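Section 4: Setting up your snack table

Right, you've got the Skuven stand out of its wrapping and the protective film off (do peel all of it, even the fiddly bits in the corners). Now for the fun part! I set mine up on a plain brown table with everything from the Lulberg range I could lay my hands on, plus a couple of baskets.

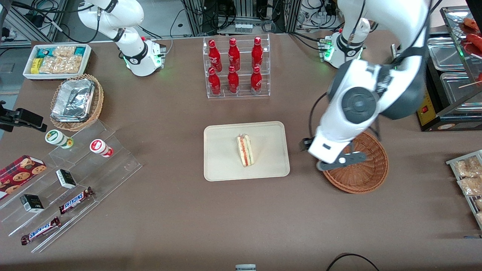
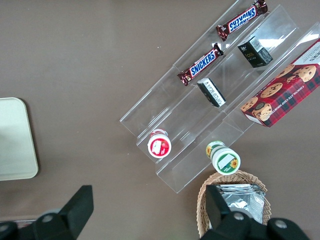
Both photos: Becerra / Skuven set-up guide, 2020-09-01

Before you begin you'll need the stepped stand (part 978), the two-tier bottle rack (part 466), a tray for sandwiches and a wicker basket or two. A soft cloth is handy as well.

1. Wipe the table and let it dry. Clear acrylic shows every crumb underneath, and I always end up doing this twice.

2. Put the bottle rack down first, towards the back. Fill the upper tier before the lower one, labels to the front. Mine takes two rows of three Coca-Cola bottles.

3. Place the stepped stand to one side. I like it at a bit of an angle, so people can reach in from more than one side of the table, but square to the edge is fine too.

4. Load the troughs. Chocolate bars lie nicely end to end in a trough of their own (I used Snickers), small boxes go in the middle one, and the remaining one will take something bigger, like a box of chocolate chip shortbread.

Note: small round tubs can stand down at the ends of the troughs. If yours wobble, stand them on the table instead.

5. Set the sandwich tray in the middle. A triangular sandwich looks best stood up on its crust with the filling showing!

6. Fill a shallow tray with wrapped snacks, and use the baskets for whatever's left over. Foil containers sit well in an oval one.

Caution: don't lift the stand by its top edge when it's loaded. Empty it, then carry it with both hands underneath.

Caution: no scouring pads and no window spray on the acrylic. Warm water, a drop of washing-up liquid, and that's your lot.

If you're putting out a bigger spread in December, the extension shelf is part 502 and clips on at the back. Spare feet come in the Fistness pack, order code 3783. See Section 5 for cleaning and storage.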